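Section 4: Wrist cables and the first basket run

If you've come straight from Section 3 you should have both arms bolted to the stand, both grippers on, and the Jemal controller sitting somewhere you won't kick it. If you haven't, go back! I once did this section with one arm only finger-tight and spent the evening picking bolts out from under the sofa.

I call my set-up Brodirer, and it does one job, which is moving washing out of a basket and onto something soft. Everything in this section is written with that in mind. If yours is going to stack boxes you can still follow along, but skip steps 8 to 10.

What you need: a 2.5 mm hex key, a roll of cloth tape, a basket of clean washing (real stuff, mixed fabrics), and a good clear hour.

Routing the cables

1. Switch off at the controller and pull the plug. Wait for the wrist lights to go out before you touch any connector.

2. Support the forearm with one hand. It'll droop as soon as the power goes, and it's heavier than it looks.

3. Plug the motor lead in at the wrist. It only goes in one way round. If you find yourself pushing hard, you've got it upside down.

4. Leave a loop of slack big enough to get two fingers through, then tape the lead to the forearm (not to the wrist motor, which has to turn).

5. Turn the wrist by hand all the way one way and all the way back. Watch the lead while you do it. If it goes tight at either end, undo the tape and give it more.

6. Do the same on the other arm. I know you want to get on, but do it now.

Caution: keep your fingers out of the gripper from here on. It closes faster than you'd think and it has no idea what a finger is.
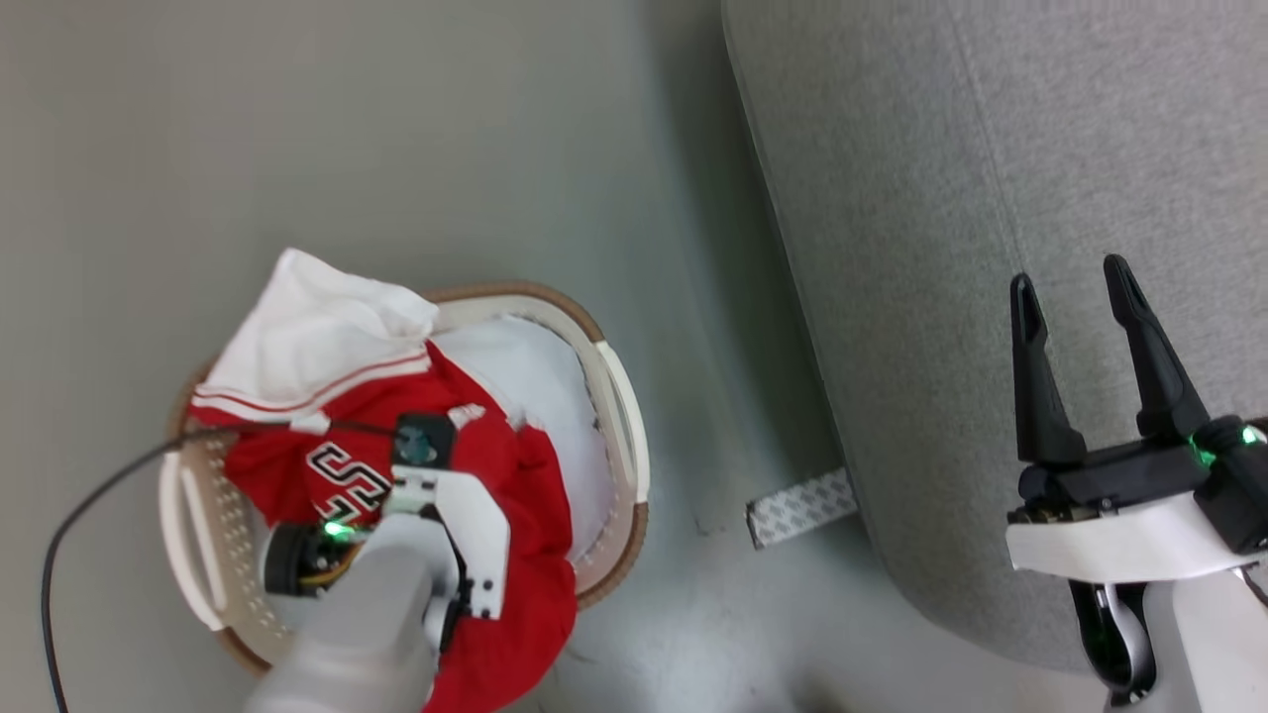 Words and picture: Oluf Zoëga
Updated 8 Dec 2022

Have a look at the thin black cable on the basket arm, the one going out over the rim and down to the floor. That sort of run is fine for a first try, but it needs enough length to follow the arm in and out of the basket. Before you power up, lift the arm out by hand and put it back in a few times. If the cable drags the basket along with it, add slack at the floor end.

The first run

7. Plug in, switch on and wait for green at both wrists. If you get one green and one nothing, it's nearly always step 3, so switch off again and check the lead.

8. Put the basket on the floor beside whatever you're unloading onto. I use a round one with a rim and handles, and I like a bit of clear floor between it and the sofa so the second arm has room to swing.

9. In the controller menu, choose Slow, then set the grip limit to 98. It leaves the factory at 567, which is fine for a tin of beans and far too much for a shirt.

10. Drive the arm down by hand control until it just touches the top item, then stop. Press Save Point. Don't go deeper, even if it feels as if you should. The pile sinks as things come out and the arm feels its own way down after that.

11. Press Run and keep your hand near the stop button for the whole first basket.

Note: big slippery prints on sports shirts can be a pain. Mine slid out of the fingers over and over until Robel Abdella (he wrote the Jolus add-on, see Section 7) told me to aim for a plain patch of fabric or a hem. Works a treat.

Note: anything draped over the rim gets pulled off sideways and can take the basket with it. Tuck it in for the first few runs. Later on you can let the arms sort it out.

Looking after it

Check the wrist screws after every 1000 picks, and wipe the fluff off the fingers whenever you think of it. I let mine go from August onwards and there was a proper little felt hat on one of them. The controller shows the count under Info; mine reads 1590 as I write, so I've had one round of tightening and the left wrist did need a quarter turn.

If a lead has gone shiny or flat where it bends, swap it. Don't tape over it. Spare leads are listed with the other parts in Section 9.

Next: Section 5, teaching the second arm where to let go.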